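Talavera Tells Hotels: Show Us the Proof on "Fresh Linen" Claims

KOSCOMBE, April 2020 – The consumer group Talavera today called on hotels, guesthouses and short-term rentals to stop using the words "hospital clean," "deep fresh" and "sanitized linen" in their advertising unless they can say what the words mean.

The group asked 400 lodging businesses in and near Koscombe and Gritthorpe one plain question: what do you do to your bedding between guests that you did not do last year? Only 11 sent back an answer that named a wash temperature, a detergent or a written procedure. Many of the rest sent a brochure.

"We keep hearing about new standards," said Finn Reuter, who wrote the report for Talavera. "I would like to read one of them. What we got was a lot of adjectives, and in a few cases a higher nightly rate to go with the adjectives."

Talavera takes no position on whether any one business is clean or dirty. The group did not test sheets or towels and does not claim that it did. Its complaint is with wording that sounds like a promise and cannot be checked by the person paying for the room.

The report is especially doubtful about the "linen care fee," a charge that turned up on 200 of the booking pages reviewed. Few of those pages said what the fee covered. On several, guests who bring their own bedding pay it anyway. One operator told the group that the fee "reflects the guest journey." Talavera asked for a fuller explanation and is still waiting.

Smoothing bedding and folding towels by hand are old parts of the job, and the report sees no case for selling them as an upgrade.

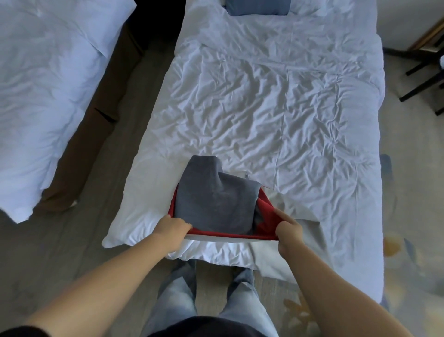
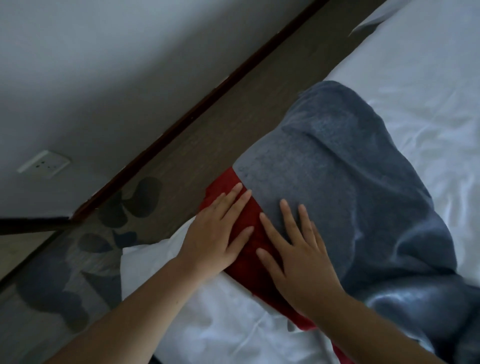
What Talavera Is Asking For

The group wants any business that advertises a linen standard to publish it in full on the same page as the claim. It should state how often sheets, duvet covers and pillowcases are changed, whether duvets and pillows are washed or only their covers, and who does the laundry.

Fees for linen should be part of the room price. If they are charged separately, guests should be able to decline them when they bring their own.

Seals and badges should carry the name of whoever awarded them. Talavera found the "Nudville Fresh" badge on a number of listings and could not find any inspection behind it. Businesses that displayed it said they had paid to do so.

Trade representatives have said a voluntary code will be ready in July. Talavera has seen an outline and is not impressed. It has no inspections, no penalties, and leaves each business to define "fresh" for itself.

"A code you write, grade and enforce on yourself is a leaflet," Reuter said.

About Talavera

Talavera is an independent consumer group based in Koscombe, with 4000 paying members. It accepts no advertising and no money from the lodging trade. The full report is free on request from the Koscombe office.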